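Gander: household word list with usage notes
Data card, revised 26/11/2024

Summary
Gander is a list of 837 English nouns for things found in a kitchen or dining area, each with a short definition, a plural form, a countability tag and one or more usage sentences. It is intended for dictionary work, spelling tools and reading material for adult learners. The list covers American usage only.

Maintainers
Kyriaki Karras (definitions, countability tags)
Bülent Kırmızıgül (file format, release scripts)

Files
entries.tsv: one row per sense, UTF-8, tab separated, no quoting
sentences.tsv: usage sentences, keyed to entries.tsv by sense_id
retired.tsv: senses removed since the first release, with the reason code
CHANGES: plain text, newest first

Fields in entries.tsv
sense_id: stable integer, never reused
headword: lower case unless the word is a proper noun
plural: full form, or a hyphen if the plural is not in use
count: C, U or B (countable, uncountable, both)
definition: 60 characters or fewer, no final period
source: BAT, VER or NEW

Source codes
BAT entries come from the Batolov glossary, retyped by hand from the printed edition. VER entries come from the Ververidis school list. NEW entries were written for this release. Where BAT and VER disagreed on countability, the VER tag was kept and the other was recorded in the notes column of retired.tsv.

Senses
A headword with two unrelated meanings gets two rows. A headword with a food meaning and a color meaning gets one row for the food only; color terms are out of scope. "Lemon" and "plate" are typical one-row entries. "Plate" in the sense of a printed illustration was dropped in April.

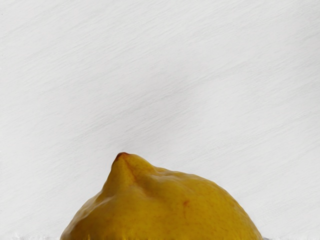
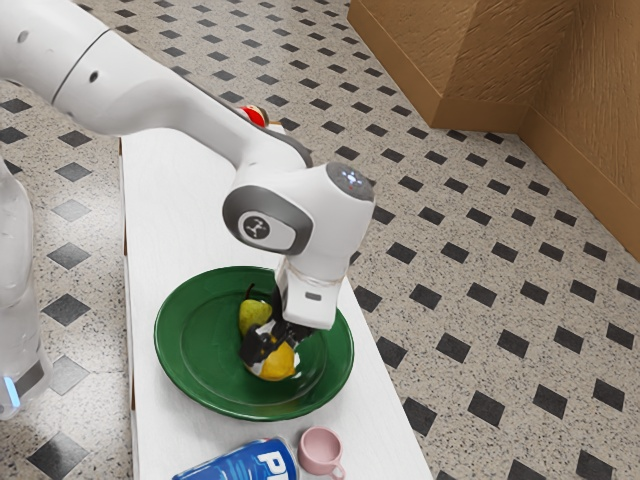
Lemon; plate.

Plurals
Regular plurals are written out in full so that the column can be loaded without a rule set. Words ending in -f or -fe were checked individually. "Knife" has "knives"; "safe" (the storage cabinet) has "safes". Borrowed words take the English plural if both forms are in use.

Countability
B is assigned only when both uses appear in sentences.tsv. This leaves a few entries tagged U that many speakers also count, "yogurt" among them. Corrections are welcome if they come with a sentence.

Checks
The Wimadness script runs before each release. It rejects duplicate sense_ids, definitions over the length limit, trailing spaces, and any usage sentence longer than 100 characters. It does not check spelling.

Known problems
Tool names are thin compared with food names.
The BAT definitions are older in style and use "vessel" where the others use "container".
Sorting is by byte value, so "crème brûlée" comes after "crepe".
In sentences.tsv, 2 rows still point to a retired sense_id.

Changes to the format
No columns will be added before the next major release. The notes column may move from retired.tsv to a file of its own. Code that reads columns by position should be changed to read the header row.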